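Lettuce, Lemon

by Signe Vik

1. The Count

Nimal Fakir had promised Venov 691 good examples by the end of April, and Gareth Whitlock, who had to make them, thought the number had been picked because it sounded like work.

"Lemon on the blue plate," Nimal read from the sheet. "Then lettuce on the pink."

"And it learns what from that?"

"Lunch."

Gareth took the handles. He had 36 from the morning, and Nimal had thrown out 12 for hesitating. Gareth hesitated when he did things. He'd assumed that was what they were paying to copy. 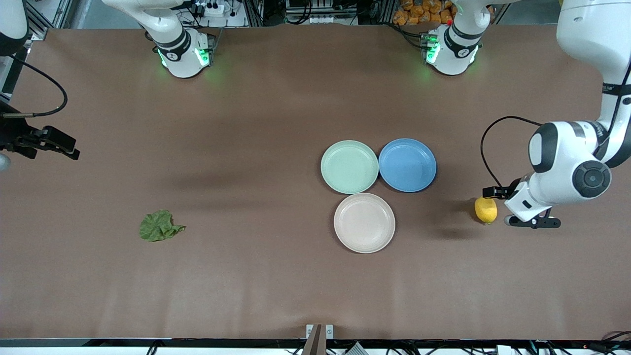
2. The Leaf

The lemon never bothered him. It was the leaf he'd come to dislike, green and crumpled, with a pointed bit on one side that gave him ideas about where to grab it. He brought the open fingers up to it on the wrist view and waited.

"You're hesitating," said Nimal.

"I'm deciding."

"It can't tell the difference."

"Then what's it learning?"

Nimal looked at the sheet, which had no line for that.

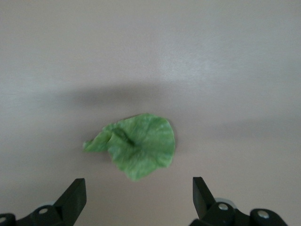 Last changed: 25 Jun 2020

Gareth went for the rounded side. He had gone for the point 22 times and couldn't have said why, and he wondered whether the machine would someday reach for points too, in some kitchen, with great confidence.

"Keep that one?" he asked.

Nimal played it back twice. "It's a bit slow."

"So am I."

Nimal typed something, and Gareth put the leaf back where it had been.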